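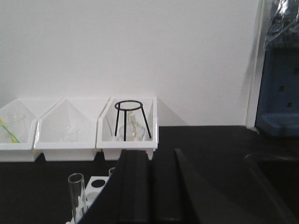 Figure 3. Wrist view at the Ashby bench: three white trays against the wall, glassware and tripod, test tube rack at left.

4.2 What to buy first

Costs were worked out per bench, not per robot. Earlier drafts did it the other way and the small stuff vanished from the totals. Trays, racks, spare glass, surface panels, none of it was in the Jenance quote. We put it back in as a single line, 300 pounds per bench, to be looked at again in August.

Glassware is the awkward one. Clear glass in white trays gives low contrast from the wrist (Figure 3, middle tray, the funnel) and two fixes were priced. Coloured tray liners, cheap. A second fixed camera from Flidia, not cheap, and it needs its own mount and calibration time. Liners first. Camera held over to the next round unless the liners dont help.

Fingers next. One set per gripper was in the original plan; Griffiths asked for two spare sets and we agree, as a bench with no fingers is a bench standing idle. Each set 65 pounds. Delivery time counts for more than price here, so order them with the arms and not after. 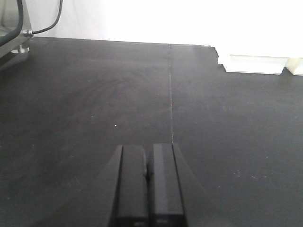 Figure 4. Clear stretch of the black work surface, with the pale seam running up to the closed-in fingers. Scuffs and dust marks visible.

The surface itself was left out of the first budget altogether. Scuffing and wipe marks show up plainly in Figure 4, and a pale seam line is the sort of thing a detector trained on tidy benches may pick up as an edge. A one-piece top was quoted at 109 pounds by Clundura, fitting extra. We reccomend it for new benches only. Existing ones get cleaned on Monday mornings and the seam masked in software.

Cable runs: allow for clips and spare length at every bench. Small money, always forgotten. Staff time for fitting is costed separately in Section 4.3.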